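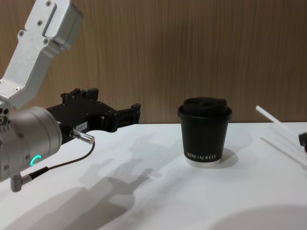 A black paper coffee cup on a white tabletop.

Why does a hot drink cool down?

My aunt Glenys Fairclough makes a cup of tea, puts it down somewhere, and forgets about it. An hour later I hear her yell "Oh no, not again!" from another room. When I was eight I asked her where the hot went. She said "into the air, I suppose," and that was a pretty good answer, but I wanted more of it. So let's find out where the hot goes!

First, what is heat?

Everything around you is made of bits so tiny that you can't see them, even with a good magnifying glass. Your socks are made of them, and so is soup, and so are you. These tiny bits are called molecules (say it like this: MOLL-uh-kyools). And they never sit still. They jiggle and bump and shove each other all day long.

When something is hot, its molecules are jiggling fast. When it's cold, they jiggle slowly. That's the big secret of hot and cold — it's all about jiggling.

Now imagine a gym full of kids. Half of them are running around like crazy and the other half are standing still. The runners keep crashing into the standers. Pretty soon the standers are moving too, and the runners have slowed down a bit from all that crashing. Wait long enough and everybody is moving at kind of the same speed. Your cocoa is the runners. The air in the kitchen is the standers (they're not really standing still, but they're slower than the cocoa).

So heat always moves from the hotter thing to the cooler thing. People say "shut the door, you're letting the cold in!" but it's the heat going out that makes you shiver. Try telling your family that next time. They will love it. Or maybe they won't.

The three ways out

Heat has three main ways to sneak out of a cup.

The first is called conduction. That's when heat travels through something by touching. The hot drink touches the cup, the cup touches your fingers, and ouch. Metal is really good at conduction, and that's why a metal spoon left in hot soup gets too hot to hold. Paper is not so good at it, so paper cups are made for hot drinks all the time.

The second is convection. Air that gets warm spreads out and gets lighter, so it floats up, and cooler air slides in underneath to take its place. Then that air warms up and floats away too. It's like a very slow elevator that never stops.

The third is radiation. That word sounds scary, but here it just means heat that shines out in invisible rays. You can feel it if you hold your hand near a toaster (near it, not on it!). The sun warms your face the same way, from 93 million miles off.

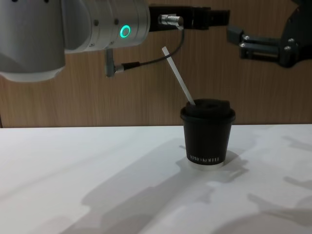 And then there's one more, a sort of bonus one, and it's my favorite. It's called evaporation. Some of the fastest molecules at the top of the drink jiggle so hard that they jump right out into the air. They take their heat with them and leave the slower ones behind. So the drink gets cooler! When you blow on your soup, you push away the damp air sitting on top, and that lets even more molecules jump out. Lids stop a lot of that, so a drink with a lid stays warm longer.

Try it yourself

My friend Kieran Kettle and I did this one in September, on a rainy day, and we argued about it the whole time. You'll need a grown-up, two mugs that are the same, a small plate, and a kitchen thermometer.

Ask the grown-up to fill both mugs with warm water from the faucet. Warm is plenty, you don't need boiling. Put the plate on top of one mug like a hat. Leave the other one bare. Now go do something else for 40 minutes.

Before you check, make a guess and write it down. Kieran guessed there'd be no difference at all. He was wrong, and I was very nice about it (I wasn't). Measure both mugs and see which one is warmer.

If you want to keep going, wrap a sock around one mug, or try a wide bowl against a tall glass with the same amount of water in each. A wide bowl has more top for the molecules to jump out of. What do you think will happen?

Words to know

Molecule: a very tiny bit of stuff.
Conduction: heat moving by touch.
Convection: heat carried along by moving air or water.
Radiation: heat that shines out in rays.
Evaporation: when a liquid turns into a gas and floats off.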